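Demonstrating for Numby: common questions

Last touched November, Margareta Stoica. Ask her if something's out of date.

Do I need to know how to code?
No. If you can tidy a table you can demonstrate. Two grippers, one per hand, slow and steady.

How many demos per task?
2,000 is the target. Dumlao ended up at 2,386, partly because Floarea kept going after we'd told her to stop. Most people get through 46 before lunch.
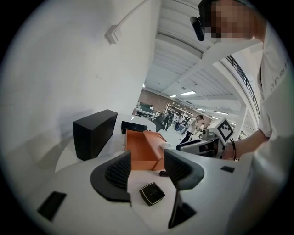
How long is a turn?
30 minutes, then swap. Wrists get sore before you notice. Loosen the strap if your fingers tingle, don't just push on.

Do I have to keep the marker cube in view?
As much as you can. Short gaps are fine. Don't put tape or stickers on it, and if a corner's peeling tell Emanuel Oprea before you start.

I dropped something. Start over?
Pick it up with the gripper and carry on. Recoveries are usefull. If you grabbed it with your bare hand, bin that one.

Can I move the objects about between demos?
Yes please. Different spots, different angles, every time. Same layout over and over teaches the robot one layout.

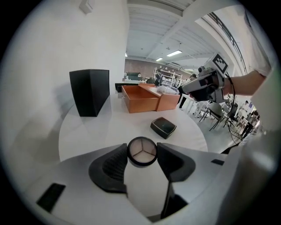 What about remote control?
Only for the Arier arm, and only once Sebastian Bratu has signed you off. Slower than by hand, more tiring too. Some tasks need it, most dont.

Can I watch my own recordings?
Sure, any time after 4 pm once they've uploaded. Usance login, same password as the roster.

Who do I tell if I'm running late?
Ileana Dumitrescu. Text, not email.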